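Wed 20 November

Up before the magpies again, which at my age I suppose I ought to be used to, but I lay there a good while hoping I'd drop off and of course I didn't. Made the tea, took it out to the back step in my dressing gown and had a look at the beans. They're up to the second string now and there are flowers on the end ones. The zucchini I put in where the compost bay used to be has gone mad, as Terence Sugden said it would, and I expect I'll be leaving bags of it on people's doorsteps well before Christmas.

Today was choir, the last ordinary Wednesday before we start the carols, so I wanted to get the bread done first. I'm still on Benedita Pinheiro's loaf, the one her father Patrício used to make in the oven behind their house. She gave me the recipe in July, when it was so cold in the hall that we were all singing in our coats, and she wrote it on the back of the alto line for the Fauré, so every time I want to bake I have to get the music folder out. It's half maize flour and half white, and you scald the maize with boiling water and leave it until you can put your hand in. Her writing says "until it is friendly", and I have never been quite sure what temperature friendly is. I gave it 25 minutes this morning while I hung the towels out and that seemed friendly enough.

The dough is a sticky thing, not a bit like the white loaves Mum taught me. Mum's you could slap around. This one you sort of persuade with a wet hand, round and round the bowl, and then it sits under a tea towel looking as though it has no plans at all. I used to fuss over it and add flour, and got a brick for my trouble. Now I leave it be and ring my sister.
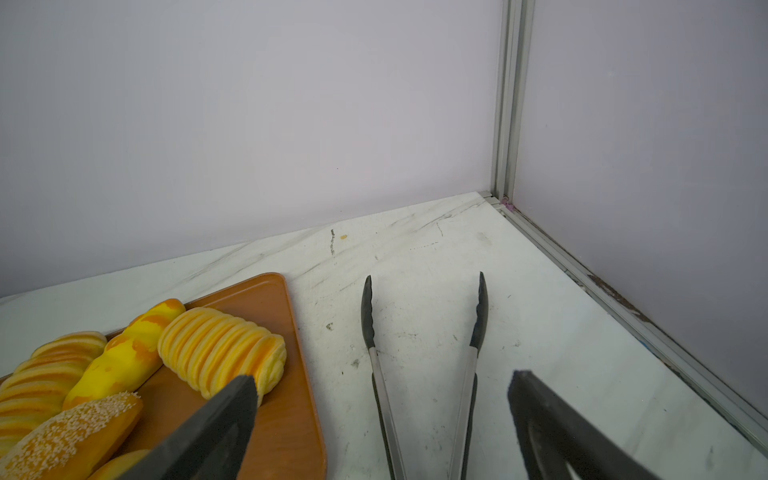
So I rang her, and we had a lovely long talk, 47 minutes by the phone, though a fair part of that was her looking for her glasses. The hip is much better. She's driving again, only as far as the shops, and she has been told off for carrying the washing basket. They've had no rain to speak of out at Hurnetstead since winter and the tank is low, and she's putting the bath water on the roses like we did as girls. She wants to come down for a week in the new year if I'll have her. If I'll have her! I told her the back room has been made up since August, and it has, apart from the ironing that's on the bed.

We got onto Dad's old songs somehow, I think because I said I was off to choir. She remembers all the words and I remember all the tunes, which has always been the way with us, and between the two of us we got through the whole of the one about the drover and his mare, me humming and her calling out the verses ahead of me. I'd forgotten the one with the ferry in it altogether. I must write them down. I say that every time and then the day goes on and I haven't. Perhaps when she comes we can sit down with a pot of tea and do it properly, and get my grandson to record it on his telephone.

The loaf went in at ten. I do it hot to begin with and then turn it down, 40 minutes all up, and the smell gets right through to the front gate. The postie remarked on it. I'd have given him a slice but you can't cut this one warm, it goes gummy and sticks to the knife, and Benedita would know. I don't know how she'd know, but she would.

Lunch was an egg and the last of the beetroot. I had half an hour with my book, the one about the lighthouse families, and I'm sorry to say I'm not getting on with it. It's very well written and everybody at the library raves about it, but it's all weather. I've got to the part where the second baby comes and it's still blowing a gale. I'll give it another few chapters before I take it back, and in the meantime I've gone back to my old Drosum mysteries in the evenings, the ones with the retired vet. I know perfectly well who did it in all of them and I don't mind at all.

Choir at two. We had a good turnout, even with the Hendersons away in their caravan. Terence had set the chairs out in a horseshoe for a change, which put the basses opposite us instead of behind, and what a difference it made! I could hear them properly for the first time in ages. Usually they're a sort of rumble in the back of my neck. We went through the Fauré twice, stopping a good deal, and there's still that awkward bit on the third page where the altos have to come in on what feels like nothing at all. I've pencilled a little arrow there and I still came in early. Then we did the sea shanty, which is pure fun and I think the tenors would sing it all afternoon if they were let.

Terence is worried about the carol night. We've been asked to sing in the park again, and last year the microphones squealed and half the street could only hear the sopranos. His nephew has the loan of a Nuvik speaker set and says it will be plenty, and Terence isn't convinced, as he thinks anything with a plug on it is out to embarrass him. There was a long discussion about whether we ought to stand on the rotunda or in front of it. I'm for in front. The steps up to the rotunda are steep, there are 5 of us now who don't care for steps in the dark, and the moths up there under the light are dreadful. I swallowed one in "Once in Royal" two years ago and had to keep going. It was left undecided, and we all had our cup of tea.

I took the loaf, cut by then, with butter and a jar of the quince paste from autumn. Benedita had her slice standing up by the urn. She chewed it for a long time looking out at the car park and I tell you I was more nervous than I ever was at a school exam. Then she said the crust was her father's crust. She said the middle wanted a bit more salt, and that he would have said so too, and she took a second slice and wrapped it in a serviette for her husband. I was so pleased I forgot my cardigan and had to go back for it.

She told me a bit more about Patrício while we were washing up. He made the bread on Saturdays, always in the same hat, and he cut a cross in the top with his pocket knife and said a few words over it, and as a little girl she thought the words were part of the recipe and that the bread wouldn't rise without them. When they came out here he built an oven from old bricks in the yard and the neighbours thought he was putting in an incinerator. They came round to complain and went home with a loaf each. She says the oven is still there, with a passionfruit growing over it. I'd love to see it. I asked if she remembered the words and she said them for me over the sink, very quickly, in Portuguese, with her hands in the suds, and I didn't like to ask her to say them again.

Came home the long way, past the oval. The jacaranda on the corner is dropping now and the footpath is purple right down to the bus stop, and there was a child in school uniform scooping it up in her hat. Such a mild evening. I sat out until the mosquitoes found me.

Terence rang at teatime to say that he'd thought it over and he's for standing in front of the rotunda as well, and could I bring the bread again for the carols. That will mean two loaves, possibly three, and my oven only takes the one at a time, so I'll need to be up early, which won't be any hardship the way I'm sleeping.

Must remember: more maize flour, stamps, the library book, ring about the gutter. A touch more salt next time. And find a clean page for Dad's songs. I've got the first verse of the ferry one going round in my head as I write this, so I might put that much down before I turn the lamp off.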